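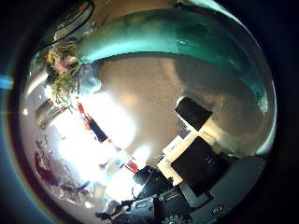
2019-11-23

Slept until ten, which my body took as an insult, and woke up still hearing the gripper. It has a particular noise when it is unhappy, like a drawer full of spoons being closed by someone in a mood. I heard that noise for most of Friday.

For the record, since I will want to claim later that I saw it coming: I did not see it coming. We had the Skistero arm running the pick-and-place routine over the table, picking up a block, setting it down, picking it up again, as exciting as it sounds. It had done 28 good ones in a row. Libor had started using the word "boring," which in his mouth is the highest praise there is. On the next one the fingers closed, the software announced that it was holding something, and the arm swung away with nothing in it at all. It then placed the nothing very carefully in the right spot and reported success.

I laughed. Mitali didn't, and she was right. A gripper that drops things is a nuisance. A gripper that thinks it has hold of something when it doesn't will one day think it has let go of something when it hasn't, and that something could be my thumb. She hit the stop and wrote it up as a safety fault before I had put my coffee down.

Then the stop itself turned out to be the second problem. The arm halted the way it should. The gripper took 2 more seconds about it, squeezing away at the air with all its little heart. We tried it again with a rolled-up magazine between the fingers and everybody's hands behind their backs like visitors in a china shop. Same thing. The magazine has a waist now.

Libor's theory is that the last update from Sarusance moved the gripper off the stop circuit and onto a polite request sent over the network, to be honored when convenient. Mitali's theory is the gear. She thinks a tooth is worn and the motor is turning a bit further than the fingers do, so the position it reports is a kind of fond hope. My theory was that both could be true, and I was told that this was not a theory.

We spent the afternoon going through it at 20 percent speed. I watched the wrist camera, a thing I can only recommend to people who enjoy looking at the world through the bottom of a jar. Every straight line in the place bends around the edge, and whoever comes near the table shows up tiny and leaning over like they're on a ship. Still, I could see the gear down at the bottom rim, and twice I would swear it moved while the fingers stayed put. Mitali made me write down "possible slip" and not "definite slip." I wrote "possible slip (definite)" and she crossed out the brackets.

The call to Sarusance lasted 60 minutes, of which I'd say 20 were people. A man there asked whether we had tried turning it off. I said that was more or less the nature of the complaint.

So it's locked out. Power unplugged, tag on the plug, Libor's signature on the tag, very large. Nothing runs until the stop is wired properly, and a new gear comes from Preslow, who say the first week of December in the voice of people who mean the third. The demo for the Khổng people will have to move. Mitali offered to phone them and then remembered it was my turn.

I did go back over the log this afternoon, on the couch, on a day off, like a person with no hobbies. The false grips go back further than yesterday. There's one on Tuesday, at lunchtime, when the thing was running with nobody at the table. Placed nothing, reported success, carried on. I haven't told the others yet. I'll send it tonight after I eat, and then leave my phone in the kitchen.

Out of eggs. Also need bread, and I owe Libor a magazine.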